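洗衣角的近况，和一点关于洗衣液的唠叨

各位邻居，天气一凉，厚衣服和毯子就都翻出来了，Lenden楼的洗衣角也跟着热闹起来。上一期通讯里我只匆匆提了两句，好几位朋友来信说没看过瘾，那这一期我就慢慢讲，您泡杯茶，慢慢看。

先说最多人问的：洗衣液到底放多少？我自己从前也是手一抖就倒半瓶盖，总觉得泡沫多才洗得干净。后来七月里把家里的毛巾全部重洗了一遍，才发现硬邦邦的毛巾多半是洗衣液没漂净闹的。平常一桶衣服，按瓶身上写的量来就够了，只有一两件汗衫的话还可以再减一点。大瓶的洗衣液确实划算，就是沉，手腕不好的邻居倒起来费劲，带按压泵头的就省力多了，按一下是一下，也不容易洒得到处都是。

再说机器顶上那块地方。滚筒洗衣机的顶面平平整整的，谁见了都想往上搁东西，我完全理解！白色大瓶的洗衣液放在靠右边，伸手就够得着，这样挺好。小瓶盖呢，最爱待在边角上，脱水的时候一震，就滚到机器后面去了，我趴在地上拿衣架勾过不止一回。所以拜托大家，用完随手把盖子拧回去。

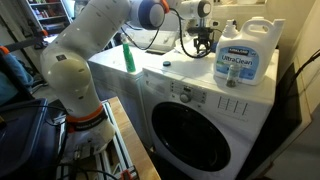

Oratile Ndlovu来信说，她觉得瓶盖还在其次，最要紧的是洗完别急着关门，让滚筒敞着透透气，橡胶圈翻开擦一擦，她家那台这样用了好些年，从来没有霉味。她还说旋钮不必每次都拧到最长的程序，薄衣服用短程序，早洗完早晾上，赶得及太阳。

这话我举双手赞成，只补一句：擦橡胶圈的布用旧棉布就行，擦完要晾干，别团成一团又塞回柜子里，那味道可就跑到布上去了。

另外，Johannes Swanepoel想找人一起团购Sithole洗衣液，整箱买，每箱13瓶，想要的在门厅的单子上写个名字和门牌就好。取货还是在Gernbridge路的小店，记得带个结实的袋子。毯子这么大的东西，最好单独洗，别跟牛仔裤挤在一起，也别把滚筒塞得满满当当，翻不动是洗不干净的。

下一期我想聊聊晾衣绳和樟木块，您家里若有什么老办法，写个纸条塞进信箱就行，字写大一点，我眼神不如从前了。

2019年11月1日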